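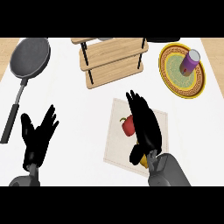

Forum > Field Methods > Rock Art Recording > Raking light or mesh for shallow pecking?

Index Unread Members Search Log in

Raking light or mesh for shallow pecking?

rdhillon
We are recording the Pekdale panels in October and I need to settle the method before the permit form goes in. Coarse sandstone, gently sloping, lichen on the upper third. The motifs are cups with single rings, pecked 2 mm deep at best. The earlier survey (Matar's, drawn on acetate) lists rings that I could not find at noon. Is a photogrammetric mesh enough, or do I also need night sessions with a side light?
Renu Dhillon

slab_and_scarp
Mesh only. With 60 percent overlap and a decent lens you will resolve 2 mm without trouble. You can relight the model from any angle afterward, so a night session gives you nothing new.

D. Chauhan
Disagree. Grain size matters more than overlap. On coarse sandstone the noise in the surface is close to the depth of the pecking, and the software smooths both together. On the Adarley boulders we shot 900 frames and lost two rings that were plain by flashlight. Keep the lamp low, nearly flat to the surface, and shoot from at least four directions.

slab_and_scarp
What was your working distance at Adarley? Losing a ring you can see by flashlight sounds like bad focus or too much decimation on export.

D. Chauhan
165 cm, full frame, 50 mm lens. The export was not decimated. I agree that closer would have been better. The ground drops away on the north side and we could not get closer without a ladder.

slab_and_scarp
Then it is a distance problem. The method is fine. Half that distance and your rings come back.

tyagi_s
You may both be assuming the rings are there. Two rings seen under one lamp position is weak evidence, as natural bedding makes very good arcs in low light. I would want them visible from opposite sides before they go on a plan.

D. Chauhan
Fair. One was visible from three directions. The other from one only, and I have it down as "possible."

wmatar
I drew the acetates being discussed. The upper-third rings at Pekdale were traced partly by touch, before the lichen spread. Treat them as uncertain. Please do not clean the lichen to check them.

rdhillon
No cleaning, the permit rules it out anyway. Wissam, do your sheets have a scale bar? The scans I was sent have been trimmed.

wmatar
Yes, bottom left on each sheet. I can rescan. Note that the sheets were laid on a curved surface, so they will not register to an orthophoto without some stretch toward the edges.

rdhillon
Thanks. Plan is now a close-range mesh of the whole panel, plus lamp shots of the upper third from four sides. Does anyone know whether Hillia accepts raw frames in the deposit, or only the finished model?

tyagi_s
Both, but they want the lamp positions in a separate text file. Mine was sent back for leaving them out.

Contact | Forum rules | Copyright Maurya Rock Art Forum | Back to top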